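Reviews > Digital Assets > Wallets and Custody

4th April
By the Payments Desk

The Himent hardware wallet: a review

The Himent is a small offline device for storing the private keys to digital currency holdings. It is sold by Eltberg, which until now has supplied card readers to independent retailers, and it is the firm's first product intended for private customers. We have used two units since February, one for regular payments and the other for long-term storage only.

The box contains the device, a short cable, a printed guide and two cards on which the recovery phrase is to be written. Setting up took 16 minutes on the first unit, most of it spent copying out the phrase and confirming it word by word. The device will not proceed until every word has been entered correctly. Users who have owned a wallet before may find this slow, but we would not wish to see it shortened.

The screen is clear and shows a receiving address in full without scrolling. Each payment must be approved by holding down both buttons for three seconds. The buttons are firm, and during testing neither unit approved a payment that we had not intended.
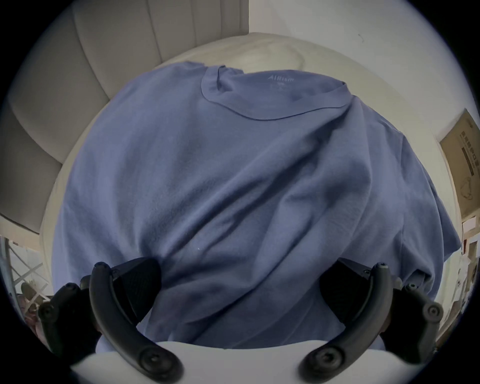

Software and Compatibility

The Himent works with Eltberg's own desktop program and with Ramimard, the portfolio application already used by many small investors. The desktop program is plain and dependable. Balances are brought up to date on opening, fees are shown before a payment is approved, and past transactions may be saved as a spreadsheet for tax purposes.

The connection with Ramimard is less satisfactory. On seven occasions the application failed to recognise the device until the cable had been removed and replaced. No funds were affected, and Eltberg's support staff replied courteously to our report, although they were unable to say when a correction would be issued. A mobile version is planned. Customers who depend on a telephone for their banking should wait for it to appear.

Security and Recovery

We reset one unit and restored it from the written phrase. All balances returned as expected. The PIN may be entered incorrectly three times before the device erases itself, a strict limit by the standards of comparable products. The printed guide mentions this only on its final page, and we consider that it should be stated at the beginning.

Eltberg has published a summary of an outside assessment by Manolakis, a security testing firm. The full report is not available to customers. The summary describes the method used and lists the matters put right before sale, but it gives no detail of those left open. Prospective buyers with large holdings may reasonably ask for more.

Warranty

The device is covered for 2 years against faults in manufacture. The warranty does not extend to lost currency, whatever the cause, and the owner remains responsible for keeping the recovery phrase safe.

Our Assessment

The Himent is suitable for customers who hold digital currency for the longer term and make payments from a desktop computer. Those who rely chiefly on Ramimard are advised to delay a purchase until the connection fault has been corrected. We shall test the device again when the mobile version is released.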